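Opinion > Schools and Technology

9 min read

I have worked in and around school computer rooms for most of my adult life, first as the person who crawled under the desks and later as the person who signs the forms so somebody younger can crawl under them, and I would like to make a case for something very dull. I think every school of any size should have a technician who is in the building all day, who is known by first name, and who eats lunch where the teachers eat lunch. I think we have been talked out of this over the years by people who mean well, and I think we ought to talk ourselves back into it.

Let me say where I'm coming from. I live in Pundport, and the district here runs its support the way a lot of districts now do. If a projector fails or a child can't log in, the teacher opens a ticket in a system called Flirnico, picks a category from a long menu, and waits. The ticket goes to a help desk that serves every school we have, plus a few we don't. Somebody replies, usually politely, usually with a question. The teacher, who is by now teaching something else to a different group of children, sees the question at the end of the day and answers it. And so it goes, back and forth like two people playing chess by mail.

I don't want to be unkind about the help desk. I have met several of the people who staff it and they are patient, clever folks who know far more about networks than I ever did. When the whole district lost its email last September, they had it back before most of us had finished complaining. Big problems suit them. Give them a server and they will make it sing.

But a school day isn't made of big problems. It's made of little ones, and they come in a certain order that anybody who has stood in a hallway at 8:40 in the morning could recite for you. The sound doesn't work. The tablet cart wasn't plugged in overnight. The new girl has been in class for a week and still shares a login with the boy beside her. A substitute has arrived and can't open the lesson. Each of these takes three minutes to fix if you're standing there, and can take days if you aren't, and in the meantime the teacher has quietly made other plans.

It's the quiet part that worries me most. Teachers are practical people. If a thing lets them down twice they stop using it, and they don't fill out a survey to say so. They go back to the whiteboard and the photocopier (and I have nothing against either, I taught myself long division off a photocopy) and the expensive equipment sits along the wall with a jacket hung over it. Then a report comes around saying that every classroom has such-and-such a device, and everyone nods, and the report is perfectly accurate.

Years ago I had the good luck to work under a man named Nkrumah Sarpong, who was the technician at a middle school before anyone thought to call the job something grander. Mr. Sarpong had a room the size of a pantry and he was hardly ever in it. He walked. First thing in the morning he would go down one side of the building and up the other, putting his head in at every door and asking, "Anything being silly?" That was the whole system. People told him things they would never in a hundred years have written in a ticket, like how they'd been afraid to touch the new display in case they broke it, or how they didn't really know what the cloud was and felt it was too late to ask. He'd pull up one of those tiny chairs and show them, and he never once made a person feel slow.
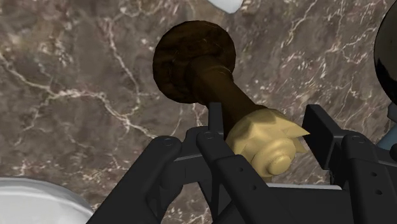 I learned more from following him around for a year than I did in any of the certificates I took afterward, and the certificates were not cheap. What I learned, mainly, was that half the job is knowing the people. He knew that the music teacher needed her room checked before concerts and would never ask. He knew which of the science labs ran hot enough in June to make the laptops give up. He knew that one of the kindergarten teachers reported everything as broken when what she wanted was a bit of company and somebody to sit with her while she tried it again. You can't put any of that in a menu of categories, though heaven knows the menu is long enough.

Now, the argument on the other side is money, and I take it seriously, having sat through a good many budget meetings with a calculator of my own. A person costs a salary and a share of the insurance, and they take vacations. A contract has one price on one line. When our board looked at renewing with Pisard, the company that handles our remote support, the presentation had a slide showing how much we were saving per student, and it was a handsome slide. I asked whether anyone had tried to work out what it cost when a teacher lost part of a lesson. I was told that would be very hard to measure, and I'm sure it would be. I've noticed that things which are hard to measure tend to get written down as zero.

So I did a little measuring of my own, for what it's worth. I asked 30 teachers to keep a note, for one month, of every time a technical hiccup ate into a lesson and whether they had reported it. They gave me 122 of these hiccups. Most had never been reported at all. I wouldn't call it science, and I'd be the first to say that people willing to keep a note for a retired-ish busybody may not be typical. Still, I keep thinking of all the lessons behind that number, and of the children looking at a spinning circle while a grown-up mutters at a cable.

I've heard it suggested that the answer is better software, and a fellow from a firm called Nutsugah was good enough to show me theirs, which guesses what's wrong before you've finished typing. It was clever, and I enjoyed the demonstration and the coffee both. A district could buy a year of it for $4,000, which is far less than a technician. If it helps the help desk, I'd say buy it, with my blessing. But a teacher still has to stop and type, and it still can't go and plug in the cart.

Others tell me the students can do it. I love a student tech club and I've run a few. There's nothing like watching a shy twelve-year-old explain to the principal why his screen is upside down. But those kids have math to get to, and it isn't fair to make a child responsible for whether the rest of the class gets its lesson. Let them help, and let them learn from somebody whose job it is.

I would also say a word about the technicians themselves, because we seldom ask them. The young people coming into this work now often start on a phone line, and plenty of them leave within the year. I don't blame them. They hear about trouble from morning to night and never get to see a thing working. Mr. Sarpong got to stand at the back of a room and watch a class video call a weather station, with every hand in the air, because he had gone in early and made sure of it. He told me about that call more than once. He was still telling it at his retirement party, with a paper plate of cake in one hand.

Small schools will say they can't fill a whole job, and that's fair. Share a person between two of them, then, and give that person regular days in each, so people know when to expect a head around the door. I'd sooner have half of somebody I know than all of a phone number.

The board takes up the support contract again this fall, and there will be time set aside for public comment at the start of the meeting. I plan to be there, and I will try to keep it short, though my wife says I shouldn't promise. If you teach, or if you have a child who does their learning in one of these rooms, I'd be so glad if you came along and told them about your own small hiccups, particularly the ones you never wrote down.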